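**6/30/20 – Pundville shop, arm build**

Gripper is back on and I'm thrilled with it! Swapped the old servo for the Drullela one last night, recut the spacer, and the fingers now close parallel all the way down. Sugeng was right that the spacer was the problem and not the linkage (he's been saying it since April, I owe him lunch).

Settings for anyone picking this up: servo limit at 70 percent, close pulse 2000, wait 12 ticks before the lift. Don't go over 70 until the new horn screws come in – the old ones walk out.
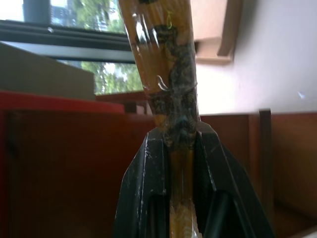

*Wrist cam, taped yellow rod in the fingers, grip just under the dark patch.*

I love this view. Both fingertips are in it along with plenty of rod, so I can line up a grab without getting out of my chair.

Next: 20 pick-and-place cycles with the same rod, then 20 with bare dowel. Heather wants the logs in the Utstead folder, same column names as last time please. I'd like to try rubber pads too, but one change at a time.

Wrist cable still rubs at full twist. Needs a longer loop, maybe a clip on the forearm – Sugeng, is there any of that braided sleeve left?

Left the arm parked, power off at the strip.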